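Robot arms in our canteen kitchen, what happens to the morning people?

Ilse Boersma
April 2020 · 2 comments · 19 shares

I work in the canteen of Claeys, we serve 300 lunches a day. Since February we have a two-arm robot on trial for the steamed buns. My colleague and I did this work by hand before, and now we mostly watch and write down the mistakes.
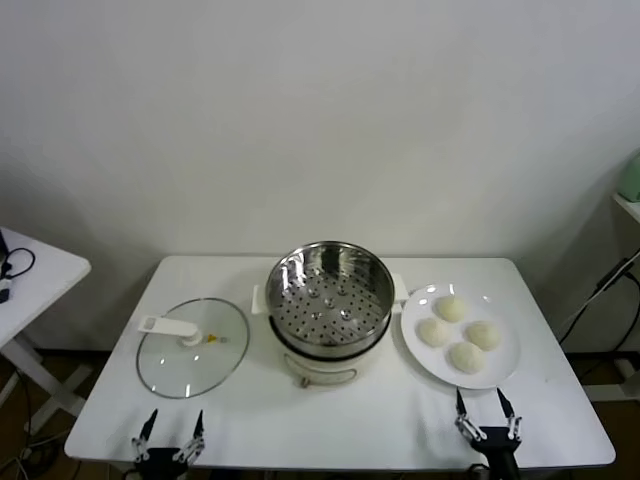 My manager says our hours stay the same, but he does not want to put it on paper. Has someone been through this? What should I ask for?

Chandrasekhar Thevar

We had the same at Zollar, with packing. The hours stayed, but the work changed. I was hired to cook and I became the person who fills the plate and presses the stop button. Ask for a new job description before the trial ends, and ask who pays for the training. Look also at which small steps are left for you.

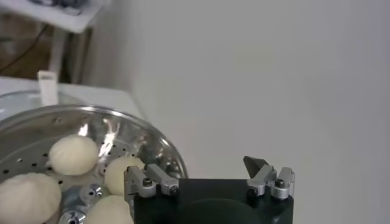
Four buns on the steamer tray, gripper beside them.

With us it was the cleaning and all the lifting of hot things, and that was never counted as work time. Write it down every day, with minutes.

Ans De Haan

robots are slow, don't worry so much

Evelien Vermeulen

I do not agree with Ans. Slow is fine for the boss if it runs while you do two other jobs.

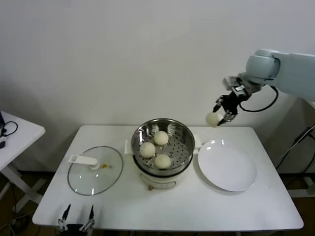 One bun in the gripper, three in the basket.

My sister's team got a written promise of one year without cuts, because they asked all together. Go with your colleague, do not go alone.

We use cookies to remember your settings. Accept | Manage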